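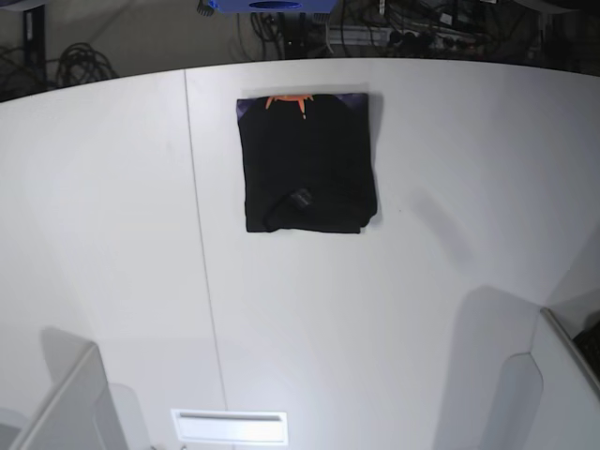 Talk notes: What folding a T-shirt gets you
Spare Room Evenings, Gikomlow Hall. Talk two of the autumn run, next one in October.

Opening. Wait for the chairs to stop scraping. Don't thank everybody, it eats two minutes.

Say: I was asked to speak in favour of folding. I fold. I have folded since I left home and I'll fold tonight when the wash is dry. What I doubt is nearly everything that gets said about it.

Ask for hands. Who folds T-shirts flat and stacks them? Who stands them up in the drawer in a row? Who has a chair with clothes on it? (Expect the chair to win. Let them laugh, then move on.)

First claim to pick at: that folding saves space. Saves it compared with what? A heap pushed down hard takes up very little room. I tried this at Hollis Road with the middle drawer of my own chest. 19 shirts went in folded and the drawer shut. The same 19 went in any old how, and the drawer shut as well, with a bit of knee. So the space argument is weaker than the books make out. What I did get from the folded drawer was a way of finding the grey one without pulling out the rest, and I'd happily pay for that in minutes. I only object to being sold it as space.

Second claim: that there is a right way. Seltach method, thirds and then thirds again. Usto method, half, sleeves in, roll from the hem. I've been to workshops for both and came home with a booklet from each. They disagree on sleeves, on which way the collar should face, and on whether you may use a board. Both are quite sure of themselves.

(Pause. Drink of water.)
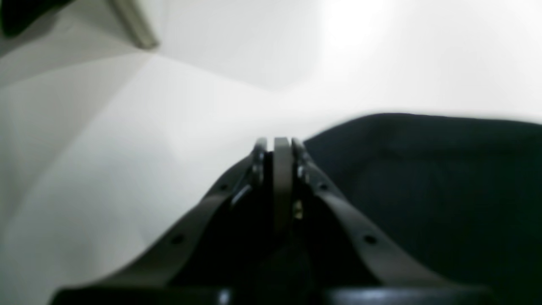
Reading time if you've got the handout: 4 minutes

Third claim, and the one I mind most: that tidy clothes make a calm room. Go slowly on this bit, people get cross.

The drawer is the easy part. You can fold every shirt you own and still catch your foot on the way to bed. I've never seen a folding book with a chapter on the floor.

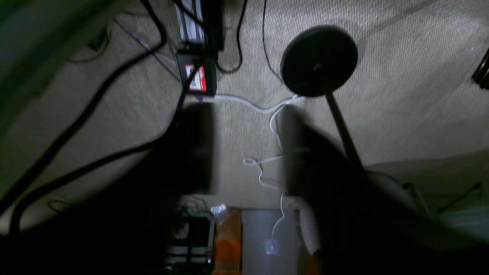
Cables are my real complaint, and I'd give up the whole sleeve debate for one decent answer to them. A shirt has a front and a back and it stays where you put it. A lead has to reach from one thing to another, so you can't put it away while it's in use, and most of them are in use all day. Look at the thick black one on that beige carpet, going round in a great long arc, and the white one coming out of the little box with the red-and-white label, which bends and then loops on its way down. You could clip them, or run them along the skirting, and you'd have a neater floor until the next time something needed moving.

The advice I've been given on leads: label both ends, coil the slack, use a box with a lid. I'll grant the labels. I'm unconvinced by the box. A box of coiled leads is still a box of leads, and you'll be on your knees with the lid off by Tuesday.

Back to shirts. Do the demonstration here, on the white table at the front. Use a black one, because creases are hard to see on black and it flatters me.

Lay it out flat, smooth from the middle. Fold it lengthwise, and don't fuss if the edge isn't true. Bring the sleeve back in over the body. 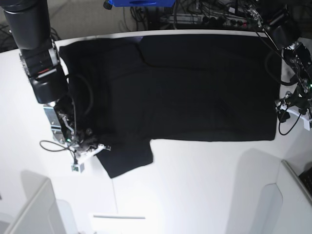
Then up from the hem, once, twice, and press with the flat of the hand. Don't talk while doing it. When I practised this at home I talked and lost a sleeve.

Somebody will say it's quicker on a board. Reply: I timed it. 38 seconds without the board, 39 with, and the board has to live somewhere.

Somebody else will ask about rolling. Reply: fine for a suitcase, but in a drawer mine unroll.

If there's time, do the sum. One shirt a day at 38 seconds comes to just under four hours a year. Let them decide whether that's a lot. I go back and forth.

Cut if running late: the bit about sock pairs, the bit about hangers.

Last thing to say: the hall wants the chairs stacked against the far wall, and the sign-up sheet for October is by the door.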